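The Red One

Ferry at five past. Taxi before that. She had the bag open on the floor and one sock on and the room was still not a room anybody could leave.

Start with the bed. You always start with the bed, that was her mother's rule, because then there's somewhere to put things. So, blue bedspread, pulled straight. Pulled straight again, it never lay flat, it had a dip in the middle from all the years of sleeping. Pillows at the top. Window shut. Good.

Then the drawers. Vests, no. Tights, one pair. The letter from the solicitor in Vadby, folded in 2, into the side pocket with the key. The house went over to the buyers at noon and after that she'd be a person with no key to it. Fine. People did that every day.

Chair. Under the chair. A slipper, whose? Leave it. No, don't leave it, bin.

Behind the door, on the hook, under the dressing gown that she'd packed allready in her head and not in the bag, was the red one. She'd forgotten it was there. She took it down and threw it on the bed and went to look for her other sock. 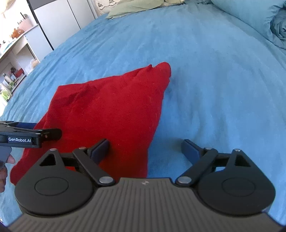

Sock in the bathroom. Toothbrush, soap, the good towel. The boiler man from Plolberg had said turn it off at the wall and she'd written WALL on her hand so she turned it off at the wall. The pipes knocked. They'd knocked all her life, she used to think it was someone asking to come in.

Back in the bedroom. Twenty to.

It ought to go in the charity sack. It had bobbled and it had picked up fluff from everything it ever lay next to, and it had never been hers. Her mother wore it in February to do the bins. Wore it in the hospital, over the gown, and told the nurse that red was for people who intended to go home. Then she did go home, for 30 days, and sat in this room with the sleeves pulled down over her hands and ordered everyone about. More tea. Not that cup. Open the window, shut the window.

Sack, then. She picked it up by the top and it came up in a point like a tent. Put it down again.

The bag was full. It was completly full, she'd had to kneel on it once. If the red one went in then something came out. The boots? She needed the boots. Gresunia in autumn was mud, everyone said so, mud and then ice. The book, no. The towel.

Out came the good towel. In went, no, wait, fold it. Her mother would have folded it. Arms behind, sides in, up from the bottom, the way they did in the shop. She had worked in the shop too, fourteen years on knitwear, and could fold a jumper while looking straight at a customer and disliking him.

She tried. It went lopsided. She tried it on the bed, smoothing the blue under it with her forearm, and it went lopsided the other way.

Horn outside. One long, one short.

"Coming!" To an empty stairwell, he couldn't possibly hear.

She looked at the clock, at the bag, at the towel lying on the floor. Then she put the thing on. Over her blouse, over her cardigan, in August. It was tight under the arms and it smelled of the cupboard and a bit of bins.

Zip. Handle. Light. Down the stairs with the bag banging on every one, and at the bottom she remembered the slipper, and the charity sack, and the key that was supposed to go on the kitchen table. She ran back for the key. The rest of it could stay.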